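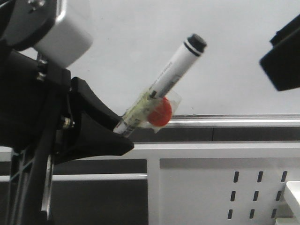
How to find out what your old power bank can still do

Updated May 29, 2020

If your house is anything like mine, there's a drawer in it with a power bank or two at the back, and you have no real idea whether they're any good. You bought them for a holiday, they did their job beautifully, and then they went in with the foreign plugs and the spare keys. The next time you want one is usually five minutes before you leave for the train, and that's a rotten time to discover it only has enough puff to get your phone to lunchtime.

So let's spend a lazy day at home finding out. It's an easy job, and most of it is waiting, which you can do with a cup of tea in your hand (I got a whole jumper's worth of mending done while testing mine).

What you'll need

The power bank itself, its charging cable, and something to charge from it. A phone will do, though a tablet is better as it takes more filling. You'll also want a little USB meter, the kind that plugs in between the power bank and the cable and shows numbers on a tiny screen. Mine is a Claten and came from Claeys, along with a cable I didn't need, but any of the simple ones will do so long as it counts milliamp-hours (mAh). Some of the very cheapest only show volts and amps, so have a look at the listing before you buy.

Step 1: Look it over

Before you plug anything in, put the power bank on a flat table and see whether it rocks. Run your thumb along the seams as well. A battery that has begun to swell will often push the case apart, and sometimes it's easier to feel than to see. If yours is bulging, smells sweet or has a dent you don't remember, please don't test it. Don't put it in the kitchen bin either! Keep it somewhere cool, away from anything that burns, and ring your council or recycling centre to ask where they'd like it taken.

Have a peep into the ports too. Pocket fluff is a dreadful nuisance, and a wooden cocktail stick, used gently with everything unplugged, will get most of it out.
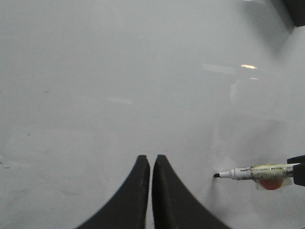
Step 2: Fill it right up

Charge the power bank until its lights say it's full. A big one can take all night on a weak plug, so start in the morning and do this while you're at home and awake. Put it on something hard, out of the sun, and not on the sofa. A bit of warmth is fine. If it gets too hot to hold comfortably, unplug it and call it a day.

Step 3: Set the meter to nought

Plug the meter into the power bank and press its button until the mAh count goes back to zero. On mine you have to hold the button down for ages, and the first time I was quite convinced I'd broken it. Then plug the cable into the meter and your phone or tablet into the cable. You should see something near 5 volts, and a current that depends on what you're charging. With my tablet it settles at 2 amps.

If your phone is one that does fast charging, the volts may climb a good deal higher. That makes the sums confusing later on, so use a plain old cable or an older device if you have one.

Step 4: Let it run down

Now leave it to get on with things. When your phone is full, use it for a while or swap in another device, and carry on until the power bank switches itself off. Write the number down before you unplug the meter, as many of them forget everything the moment the power goes.

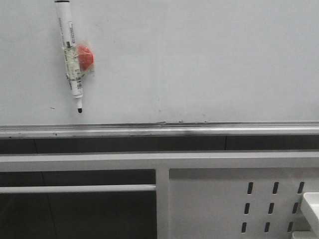
One reader wrote to say that her meter kept stopping halfway and she'd very nearly thrown out a perfectly good power bank, until she noticed that it was going to sleep whenever her phone was almost full. She swapped over to a tablet and it ran straight through to the end.

It's well worth watching out for, that. Lots of power banks turn themselves off when hardly anything is being drawn from them. If yours stops while its lights still show some charge, press the button to wake it and add the two readings together.

Step 5: Make sense of the number

Please don't be disappointed when your figure is lower than the one printed on the case. The printed figure describes the battery inside, which works at a lower voltage than your USB socket, and a little is lost as heat on the way out. A healthy power bank will usually show you something near two thirds of what it says on the label.
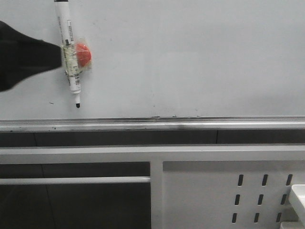

My little Drestier, which has been rattling about in a coat pocket since I don't know when, managed 840 mAh before it gave up. I was sad about that, but it's gone for recycling. The Sokari did far better and has gone back into my travel bag, and at 202 grams I hardly notice it's there.

Anything above half of the printed figure I'd keep for days out. Below that, you might leave it at home for emergencies, or let it go.

Step 6: Put it away properly

Charge it to a bit over half before it goes back in the drawer, and stick a label on it with your reading and the month. Mine get topped up every November, when I'm hunting out the torches anyway, and I run the test again then if I've got the time.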